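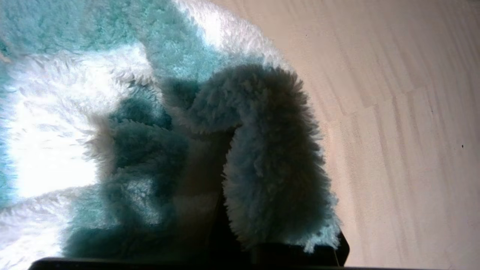
Gripper in the plush. Blue and white, very shaggy.

OK so quick one, I've got a pile of other things to do tonight but three people asked about the Dreltholm arm and whether it's worth the money, so. Notes so far. Not a proper review, I've had the kit since September and only got serious with it lately.

What you get: the arm, the gripper with the black fingers, a little wrist camera that sits right above them, power brick, a bag of screws, and the Tănase software on a download code. Clarkley sells it as a bundle. You can get the arm by itself for less but then you're mounting your own camera and good luck with that.

Setup took me 2 evenings. First one was all cables and a firmware update that stopped at 40 percent and sat there until I pulled the plug. Don't pull the plug, says the manual, page 8. Pulled it anyway, it came back fine. Second evening was calibration, which is dull but it walks you through it and the text is decent.

Then soft stuff. Everybody demos these on blocks and cups. I don't care about blocks. I want it to pick up laundry and toys and whatever else is on my floor at 9 pm, so I've been giving it plush. Long pile is horrible for a gripper, there's no edge. The software wants an edge. It draws its little outline on the screen and on anything furry the outline wobbles like crazy, and then it picks a spot and goes for it.

Default grip force is too low for fabric IMO. It closes, thinks it has something, goes up with nothing. I bumped it to the second setting from the top and that's where it's stayed. There's a "soft goods" preset too but I couldn't tell you what it changes, the docs have one sentence on it and the sentence is "for soft goods". Thanks.

What does work is going in low. Finger flat to the floor, slide under, lift. You lose the nice overhead approach and it's slow, but the fabric kind of drapes over the finger and you've got something to close on. I wrote that as a custom move in the Tănase editor, took maybe 20 lines, happy to send it to anyone who wants it.
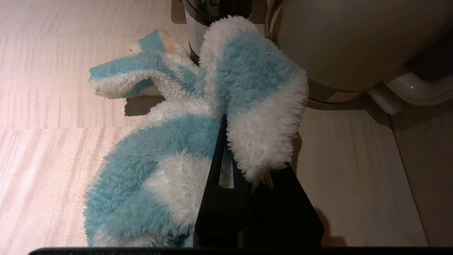 Going in low, one flap up over the finger.

The wrist camera. Mixed feelings. It's great for the last few inches, you really see the pile and where the finger is sitting. But up close the fabric fills half the picture and pale areas just blow out to white. There's an exposure slider, buried under Advanced > Sensor > More. Turn it down before you do anything with light colored fabric, I wasted most of an evening not knowing that. Also wish the finger was in focus when it's near the lens, it's a dark blur down at the bottom and you're sort of guessing.

Noise: fine. Quieter than my fridge. The wrist joint has a whine when it holds a weight for long but you stop noticing it.

Support was better than I expected. Wrote to Clarkley about the firmware thing and got an answer from a guy called Wojciech Brzozowska the same afternoon, with an actual fix in it and not a link to the FAQ. He also told me the rubber pads from Erkach fit these fingers, they're sold for a different gripper but same screw spacing. Ordered a set. Will report back when they show up.

Bad things, fast. Finger screws work loose, check them. The power cable is too short, should be double. The app logs you out for no reason adn forgets your last project. And the price, I paid 200 over the bare arm for the bundle, which for a camera, a bracket and a license is ok-ish, but I wouldn't call it a bargin.

Would I buy it again. Yeah, I think so, for messing with at home. If you need it to do a job every day without you standing there, wait for the next one or rent first. Clarkley does monthly rentals, I just didn't see that page until I'd already paid.

Comments are open, if you've got the soft goods preset figured out please tell me. Gotta run, dinner.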